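Two Bins Are Enough
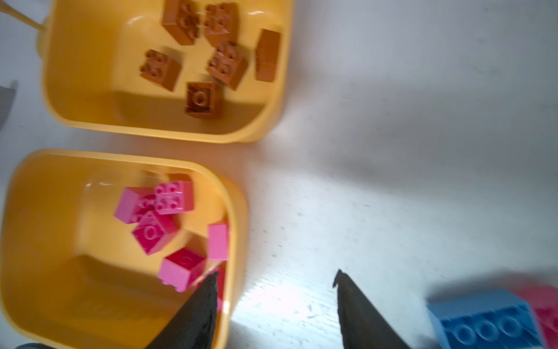
Godeck
Columnist, Home and Family

My rule for toy bricks is that they get sorted by color, into small open bins, and that there are never more than two bins on the table at once. Friends with children think this is fussy. I think it is the least fussy way to live with bricks.

The usual advice is one big tub. We had one for years, a Terkis chest that held everything, and it made cleanup very fast. It also meant that any child who wanted a brown brick tipped the whole chest onto the rug to find it. We saved two minutes at bedtime and lost them again before breakfast.

The chunky toddler blocks are the easiest to start with. They come in a handful of colors and they are big enough to grab without looking. Put the brown ones in a yellow bin and a three-year-old can see at once what belongs there. Nothing has to be stacked or lined up. A brick can land on its side or with the hollow part up, and it is still put away.

I don't hold with lids or labels. A lid is one more thing under the couch, and small children can't read labels. I also don't see the point of sorting by shape until a child asks for it, which in our house happened in February, well after the colors had stuck.

Some parents say sorting takes the fun out of building. It may, if you insist on it in the middle of a castle — so don't. Leave the castle up overnight. Bring out the bins when the playing is over, two at a time, and put the rest back on the shelf.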